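Search the boards... Go
Tagged: Old houses > Walls & plaster > Exposed brick
6 min read

**pustero_porch** wrote:

Hi all, long-time reader and I finally have something worth asking. We bought our place in April and the main room has a stretch of red brick set back into a recess, with everything else in the room finished nice and bright. I love it, my husband loves it, and the dust it leaves on the floor is slowly driving me up the wall (sorry). I sweep in the morning and by 6 in the evening there's a fine orange line along the bottom again.
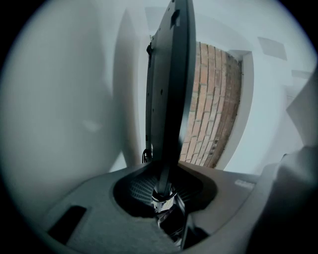 My neighbor says to seal the whole thing and be done with it, and she even gave me half a can of Pellomitz masonry sealer from her basement. My father-in-law says if I seal it I'll regret it for the rest of my life. He's a dramatic man, but he did lay brick for 18 years, so I don't want to brush him off. Where do I even start?

**kuster_ingeborg** wrote:

Welcome! I'd start with a soft brush and a vacuum and no products at all, at least for the first month. Go over the joints gently, top to bottom, and put an old sheet down so you can see how much comes off. We had the same trouble in our dining room and most of it was loose sand left over from whoever took the plaster off before us. Three good cleanings and it was down to almost nothing.

Also, please do a little test patch before you open that can. Some of those sealers turn brick dark and shiny, and I've never seen anybody get it off again without tears.

Ingeborg Kuster

**MortarMoe** wrote:

Going to disagree with Ingeborg a bit, with love. Brushing is fine, but if the mortar is soft you're only helping it fall out faster. Push a fingernail into a joint. If it crumbles, you need to repoint, and with a lime mix if it's an old wall. I paid 300 dollars to have a section done by a local guy and it was the best money I spent on that house.

Your father-in-law is right if that's an outside wall, by the way. Inside wall, I'd worry a lot less. A matte breathable sealer won't hurt it.

**kuster_ingeborg** wrote:

Moe, I did say gently! But yes, the fingernail test is a good one and I should have mentioned it.

**estent_attic** wrote:

I sealed mine and have no regrets at all, matte finish, two thin coats, and I can lean a bookcase against it without ruining my sweaters. Everybody on this board is scared of sealer and I don't know why.

**MortarMoe** wrote:

Because we've all scraped it off, Estent. Every one of us.

**pustero_porch** wrote:

You're all so kind, thank you! Fingernail test done: most joints are hard as anything, but there's a patch low down that came away like brown sugar. It's an inside wall, as far as we can tell. So I'm going to vacuum first, have the low patch repointed, and the can goes back next door for now. I'll let you know how the dust is doing once the mortar has had time to cure.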